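Brerholm Hall — Pre-Show Safety Checklist and Comments
Inspection period: October
Event: Pritau with support from Mahrous
Completed by: Reda Shehata, House Safety Officer
Licensed standing capacity: 483

All items are to be completed before doors. Any item marked FAIL must be corrected and signed again before the public is admitted.

1. Exits and routes

1.1 All exit doors open fully from inside. PASS
1.2 Exit signs lit. PASS
Comment: Sign over the stage left door flickers when the dimmers are brought up. Bulb replaced. Electrician to look at the circuit before the next booking.
1.3 Merchandise tables clear of the lobby route. FAIL, corrected 4:40 p.m.
Comment: The Pritau vinyl and shirt table had been set across half of the east doorway. Moved to the coat check wall. Record boxes are to be kept under the table and off the floor in front of it.
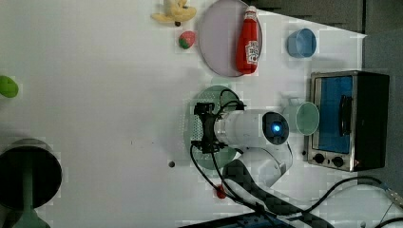
1.4 Barrier in front of stage locked and level. PASS
Comment: Seven sections used. The end section on the bar side has a worn pin and should be retired.

2. Stage and rigging

2.1 Motor hoists inspected, tags current. PASS
2.2 Safety cables on all overhead fixtures. FAIL, corrected 5:15 p.m.
Comment: Two fixtures brought in by the touring party had no secondary cable. House cables were fitted. The tour manager has been told that fixtures without them will not be flown in this building.
2.3 Drum riser brakes set and skirt secured. PASS
2.4 Stage edge marked with white tape. PASS
Comment: Tape is lifting near the monitor desk. Re-tape after the support act clears.

3. Electrical

3.1 Backline power tested for ground. PASS
3.2 Cable ramps in place at mix position. PASS
3.3 Smoke machine fluid stored away from heat. PASS
Comment: Bralledetti supplied the fluid and left the data sheet at the production desk — a copy should also be posted at the stage door.

4. Sound levels

4.1 Level at mix position during sound check: 97 dB. PASS
4.2 Level at rear bar during sound check: 76 dB. PASS
Comment: Readings were taken with one guitar amplifier off. Repeat both during the first song of the Mahrous set and enter the figures on the reverse.
4.3 Free earplugs available at both bars. PASS

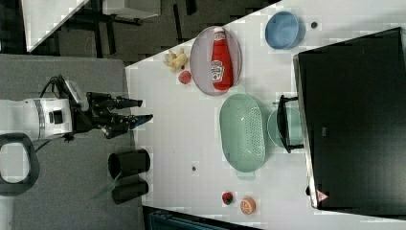 Robot arm with open black gripper; two black cups on gray cloth, white tabletop to the right.

5. Staff and first aid

5.1 Radio check with all door positions. PASS
5.2 First aid room unlocked and stocked. PASS
Comment: Cold packs are low. Reorder.
5.3 Water at barrier for the front rows. NOT COMPLETE
Comment: Delivery expected by 6:30 p.m. Doors will be held until it is in place.
5.4 Show stop procedure reviewed with both tour managers. PASS

Signed: R. Shehata
Second signature required for item 5.3.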